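Flokedex boss on tariffs, shipping and why the prices are going up

2 Jun 2019

I'd been warned that Aisyah Rahman talks fast, and she does. I'd barely got my coat off when she was telling me what a new import duty does to a firm of 35 people (nothing good, you'll be amazed to hear).

Flokedex sells kitchen scales and timers, mostly made abroad and packed at its warehouse in Kivesard. Until May, the parts for its best seller came in with hardly any duty on them. Then a letter arrived from the shipping agent, Wilczyńska, and the sums changed overnight.

"I read it three times," she told me. "I thought they'd put the dot in the wrong place. I rang them up and said, surely you mean two per cent? And the poor man went very quiet."

It was 21 per cent. On one container that had already left port!

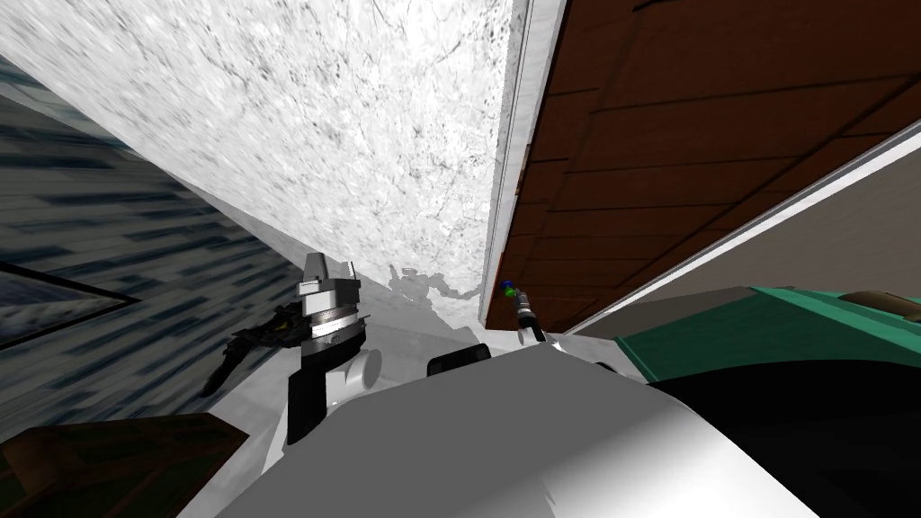 She paid it, grumbling, and then sat down with her buying manager, Pin-yu Lu, to work out what to do about the next one. They wrote to 314 customers, mainly small shops, to ask whether they'd rather have a price rise now or a bigger one at Christmas. I said that sounded like asking people which foot they'd like trodden on, and she laughed.

"Well, yes. But they were lovely about it. Most said get it over with."

Pin-yu joined us halfway through with a plate of biscuits and a much gloomier view. He's spent weeks looking for another supplier, and the closest match, a firm called Trarkix, won't take an order until next year.

"Everyone's had the same idea at the same time," he said. "You ring a factory and there's a queue. People talk as if you can just move, like changing your bank. We'd need new moulds, new safety tests, new boxes. And what if they drop the duty the week after we've paid for all that?"
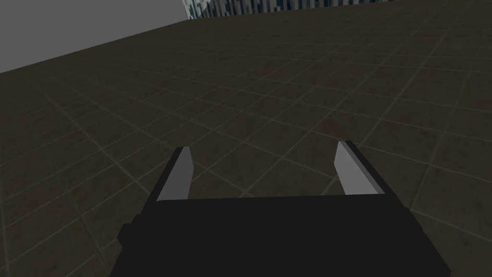
A black gripper over a dark brown tiled floor, in a computer-rendered view.

So I asked the obvious thing: has anyone in government been in touch? Aisyah pulled a face. She's sent off two letters and had one reply, thanking her for her interest in trade.

"I'm not interested in trade, I'm in it," she said. "I'd like somebody to tell me what the rate will be in six months, that's all. I can plan for bad news. I can't plan for maybe."

For now the scales are going up by a pound and nobody's job is at risk, though a plan to take on two more packers has been put off. The next container is due in three weeks. Pin-yu has asked for it to be split, with 200 boxes coming early on a separate ship, and he was off to ring the agent about it again as I left.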